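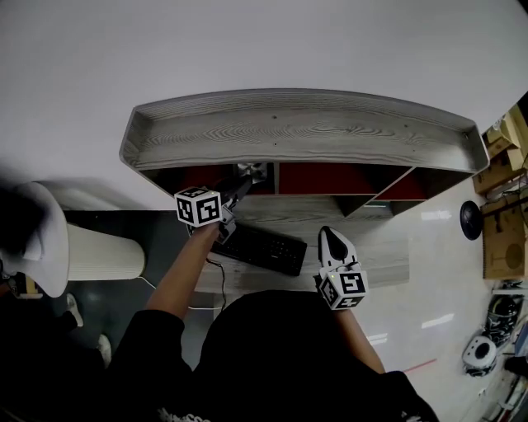 Fostley is an hour up the road from us, and I had been meaning to visit the workshop there since it moved into the larger unit. It opens to visitors on one Friday a month, from late morning until the last person goes home. Five of us went in one car. I build things in my garage, mostly small arms that don't do much yet, and I wanted to see how a shared shop handles a project too big for one person's spare room.

The unit is behind a tile warehouse and is easy to drive past. There is a sign-in sheet by the door and a jar for coffee money. After that you are left to walk where you like, as long as you stay off the tool side when a saw is running.

The project I went to see is called Plerkari. The plan is a home robot that can tidy a desk: put things into shelves, take them out again, and leave the keyboard where it was. The members teach it by doing the job themselves with hand-held grippers. Each gripper has a marker cube on it, covered in black and white squares, so that its position can be worked out from video. The person does the task, the recording goes to a shared drive, and later the arm gets to try.

What I liked is that the practice furniture is regular furniture. They use a gray woodgrain desk with a shelf on top and red-backed cubbies under it, the kind of desk a teenager would have. One member told me they had tried a bare test bench first and learned very little from it. A cubby has a back, sides and a low ceiling, and a gripper that works well in open air can get stuck in one right away.

I got a turn. The grippers are heavier at the front than I expected, and my wrists noticed after a few minutes. The hard part is depth. Looking down from a standing position, you lose sight of the fingertips as soon as they go under the shelf, and you end up bending your knees to check. The members have stopped doing that and go by feel. A session is 30 minutes and then you swap, whether you feel tired or not. I did one full session and was glad to hand over. 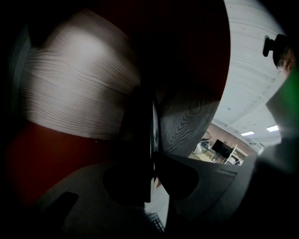

The view from the gripper is a lot wider than your own. A fisheye lens takes in the work, the ceiling and half the room in one go, and straight boards come out bent. I asked if the bending was a problem and was told no, as long as the same lens is used for the recording and for the arm. They did have trouble when someone swapped in a different lens for a week. Those recordings had to be thrown away.

The fingers are printed in the shop. The current design is called Rustad, after the street the old workshop was on, and it is on its fifth version. Earlier ones were stiff and tended to push small things to the back of a cubby before closing on them. The bins under the printer are full of the old ones, and visitors can take one home. I took two.

For the computer side they use Cukix, a program one of the members wrote to sort the recordings. It plays each one at double speed and lets you mark it as good, bad or unsure. On the wall next to the sorting table was a sheet with the month's total, which stood at 66 good ones when I looked. They want more than that, but it is an evening and weekend project and people have jobs.

I did not see the arm run. It was in pieces on a back bench, waiting for a shoulder bearing, and I would have liked to know that before we drove up. The page for the open day said "live demo" and it still says so now. On the other hand, I spent longer with the grippers than I would have if there had been an arm to stand and watch.

Some practical notes for anyone going. Parking is free after five, and before that you want the side street - the warehouse will ask you to move if you use their spaces. Entry costs nothing. Membership is 60 dollars a month, with a key, and covers the printers but not the filament. There is no food nearby apart from a gas station, so bring lunch. The floor is hard and there are not many chairs. Kids are welcome on the project side with an adult, and the youngest visitor I saw was doing better with the grippers than I had.

I have since ordered parts for one gripper of my own, going by the drawings they hand out at the door. The trigger spring in the drawings is a size my local store doesn't carry, so I am trying one from an old stapler. If the bearing comes in I plan to go back in March with the same car full of people.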